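Maten Wipe-Clean Wall Paint, Matte White

Interior | Water-based | Low odor
Item no. 419

Maten is a matte white paint for walls and ceilings in kitchens, hallways and kids' rooms. It dries to a flat finish that hides small dents and old roller marks, and it can be washed with a soft sponge and mild soap once it has cured.

Apply 2 coats with a short-nap roller. Stir well before use and again halfway through the can. Do not thin the first coat. Bare drywall and patched spots need a coat of Makent Primer first.
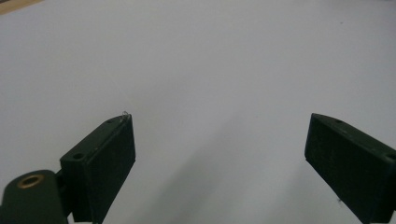

Leave 3 hours between coats, longer in a damp room. The wall can be touched the same evening, but wait 20 days before washing it. Clean brushes and rollers with warm water right after use.

Maten can be tinted in store to any pale shade on the Longo color card. Darker shades need the Longo deep base, sold separately.

Sizes: quart, gallon
Finish: matte
Shelf life: up to 2 years unopened
Storage: keep from freezing

Goes well with
Makent Primer
Clilteo Trim Enamel, satin white
Clilteo Angled Brush

Tinted paint cannot be returned. Unopened cans of plain white can be returned with a receipt.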